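FOR IMMEDIATE RELEASE

Lollthorpe, January 2018

Chow to Publish First Full Guide to Lollthorpe's Unremarkable Buildings

Chow, the small press that brought readers a history of the Flotport bus timetable and sold very nearly all of them, will release "Nothing to See: A Walker's Guide to Plain Lollthorpe" this March. The 300-page paperback covers car parks, pump houses, the back of the library and a former shoe warehouse which three architects have each denied designing.

Author Yee-man Su spent four years walking the town with a notebook and, for most of the second winter, a bad knee. Entries are arranged by street, with a separate section for buildings that could not be found twice.

"People kept telling me the cathedral was the other way," said Su. "I thanked them and carried on toward the sorting office."

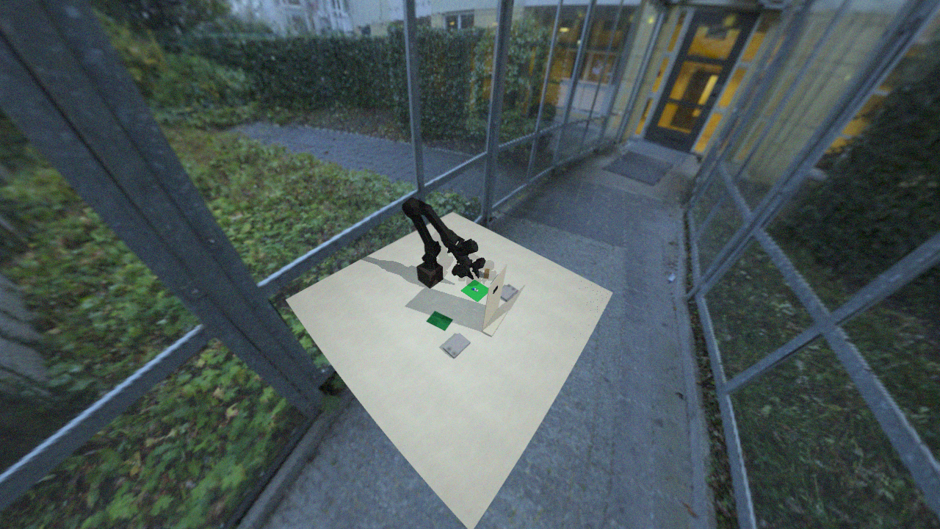

The longest chapter is given to Dristov House, a council block that has been repainted the same shade of gray on every occasion the matter went to a vote. Su argues that it deserves a plaque. The council has replied that it would like to know what the plaque would say.

A fold-out map is included. Readers are asked to note that the route past the gasworks goes uphill in both directions, a point on which the author and the mapmaker no longer speak.

The first printing is 1000 copies, a number the publisher describes as brave. Su will sign books at the Flotport branch library on publication day, and will lead a short walk afterward if it is raining. In fine weather she expects people will have something better to do.

Review copies and a sample chapter ("Doors, Mostly") are available on request.

Contact: Chow press desk, Lollthorpe | © Chow. All rights reserved. | Back to top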